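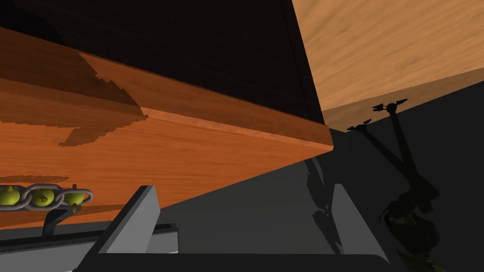
Premiere night inspection, Esteban Theater, Plelport
First two episodes of "Trukero", with cast arrival and red carpet
Checked by: Begoña Sarmiento, guest safety, Astov Events
Walk done in the afternoon, second walk at 5:30 pm

Marks used: OK, FIX (must be done before doors), WATCH (allowed, but a person stays near it).

STREET AND CAR ARRIVAL

1. Street closed at both ends. OK
Comment: The city put the barriers early. The bakery on the corner has a delivery at 6 pm and the driver was informed by telephone.

2. Drop-off point has level ground and light. FIX
Comment: One lamp over the curb does not work. The lead actress arrives in a long dress and with a high heel, and she will step out exactly in this dark part. The electrician is asked.

3. Cars leave by a different way than they come. OK

4. Driver list agrees with the plates at the gate. WATCH
Comment: Two plates were changed this morning by the studio. I wrote them by hand on the list. Please use the list with my signature and throw away the other.

RED CARPET AND FANS

5. Carpet is taped on all edges. FIX
Comment: The tape is lifting near the photographers. It was the same problem at the premiere in May, where a reporter fell on her knee. Use the wide tape, please.

6. Fan area holds the permitted number. OK
Comment: The permit says 400. The guards have a hand counter at the entrance of the fan area and they close it when the number is reached, also if the fans say a friend is already inside.

7. Fence between fans and cast is locked together. OK
Comment: I pushed it with my body in several places and it stayed.

8. Autographs and selfies. WATCH
Comment: The cast may stop for the fans, but a guard walks on the fan side of each actor. Gifts are not taken in the hand. They go in the gift box with the press team, flowers too.

9. Bag check. OK
Comment: Glass bottles and selfie sticks stay outside. The sign is only in English, and many fans of the series come from abroad. A sign with drawings would be better for the next time.
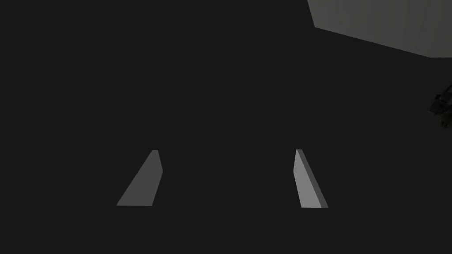 Can a fan who leaves the area to use the restroom come back in?
The fan can come back with a wrist stamp, as long as the area was not closed by the guards in the meantime.

LOBBY AND STAIRS

10. Main doors open fully to the outside. OK

11. Old staircase. WATCH
Comment: The building is from 1937 and the marble steps are worn in the middle. The handrail is firm. The studio wishes to take the cast photo on these stairs. I accept it with the actors standing on the lower steps and with the stairs closed for the guests during the photo.

12. Interview corner. FIX
Comment: The cables of the television crews cross the way to the side exit. They must go along the wall and under a cable cover. The crew chief was not very happy, but he agreed.

13. Backdrop with the series name stands firm. FIX
Comment: I could move it with one hand. More weight is needed on the feet, because the front doors make a strong wind when they are all open. 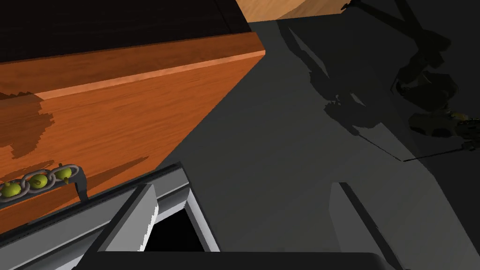
14. Bar. OK
Comment: Drinks are served in plastic until the screening begins. The after-party has its own checklist and I did not look at it today.

AUDITORIUM

15. Number of guests against number of seats. OK
Comment: The hall has 900 seats and the invitations are below this. No standing at the back, also not for managers and agents of the actors.

16. Exits lit and free. FIX
Comment: There are 4 exits. At the left one behind the stage, somebody put the boxes with the gift bags. I asked that they are moved to the coat room and I will look again.

17. Cast seats near an exit. OK
Comment: Row F, left side. The actors leave during the end titles, before the house lights come up.

18. Flashing light warning. FIX
Comment: The second episode has a long nightclub part with strong flashes. The warning must be spoken by the host and also be on paper at the doors. I have seen the paper, but the host did not have the text in his cards.

19. Emergency announcement tested. OK
Comment: It is well heard in the balcony. Under the balcony it is a little weak, but one understands the words.

SECOND WALK, 5:30 PM

Item 2 done. Item 5 done with wide tape. Item 12 done. Item 13 done, sandbags on both feet. Item 16 done. Item 18: the host now has the text and he read it to me.

Doors may open. The signed copy is in the box office with the driver list.

B. Sarmiento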